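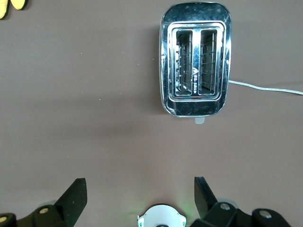
14 November 2025

Back from the tournament and I want to get all of this down before the boot room fills up again. Silver for the women, fourth for the men, and 2,472 through the gate across the weekend, easily the best crowd Brarnonitz has pulled for college soccer. I typed most of this over breakfast with the notebook propped against the toaster, a chrome two-slot with a shiny top that has picked up its share of scratches and smudges, a bit like our boot jigs. Anyway, the jigs held up and so did the studs, and I'm really pleased with how the new wear log worked out.

Women's final first. The pitch was heavy at the Lacson Road end and firm everywhere else, so I put the defenders in the 13 mm rear studs and left the wingers on their usual set. Sorcha asked to swap at half-time and she was right to. You could see her planting properly in the second half, and the ball she hit for our goal came off a standing foot that didn't move at all. Lost 2-1 in the end, to a very good side. Nothing to do with footing as far as I can tell, they just finished better than we did.

Men's bronze match was scrappier. Aidan bent an aluminium stud on the left forefoot in the first ten minutes and played on it until the break without telling anyone! Found it when he came in complaining about a sore arch. The thread in the plate is damaged too, so that boot is out of service until I can get a tap through it. Boot is on the bottom shelf with red tape on the heel. Please don't put it back in the rack.

Wear log

- 10 pairs checked before and after each match, both squads.
- Heel studs wearing faster than forefoot on every defender's pair. Outside edge mostly.
- 2 cracked plates, both from the older Denard batch, both at the same spot just behind the big toe. I'd call that a pattern, Luuk wants to see a third before he agrees. Fair enough.
- No lost studs at all. Last year we were combing the goalmouth with a magnet.

The thing I'm most excited about is the torque settings. Luuk set the driver down a notch from what we used in training and marked every stud with a paint pen so we could see if any had turned. Hardly any had. The ones that did were all on boots that had been cleaned with the studs in and then tightened wet, so from now on it's studs out, rinse, dry the threads, then back in. It takes longer, I know, but Declan and I got through a full squad between the semi and the final and still had time for a pie.

Ankle braces: the Trumedix ones went down well with the players, less so with me. The lower strap catches on the boot collar and frays the lining. I've trimmed a strip of moleskin to go round the inside of the collar and stuck it in three pairs to try. Will look again after Tuesday training. If it peels I'll stitch it.

Balls: pressure drift was small overnight in the shed, bigger in the bus where the heater had been on. The gauge with the cracked face reads high compared with the other two. I've put it in the drawer with a note on it and would like to replace it before spring.

Sherif came by on the Saturday with his old stud gauge, the brass one he made when he was looking after the boots here. It's a lovely bit of work - the slots are stepped so you can read the wear straight off without calipers. He's happy for us to copy it. I've traced the outline on the back page of this notebook and Declan thinks he can cut one from plate. First attempt in steel, then we'll see if it's worth doing properly.

To do

- Tap out Aidan's left plate, or write it off.
- Pull the rest of that Denard batch and look behind the big toe under the bright lamp.
- Order 13 mm rears, we're nearly out.
- Moleskin, the wide roll this time.
- Ask Luuk which driver bit he was using, mine is rounding off.
- Copy the paint pen colours onto the whiteboard, left foot green, right foot yellow.

Sorcha wants to keep her final boots as they are, mud and all. I've told her she can have them once I've measured the studs. Declan has the key to the cage if anyone needs cones before Tuesday.

Last updated: Friday, 4:10 pm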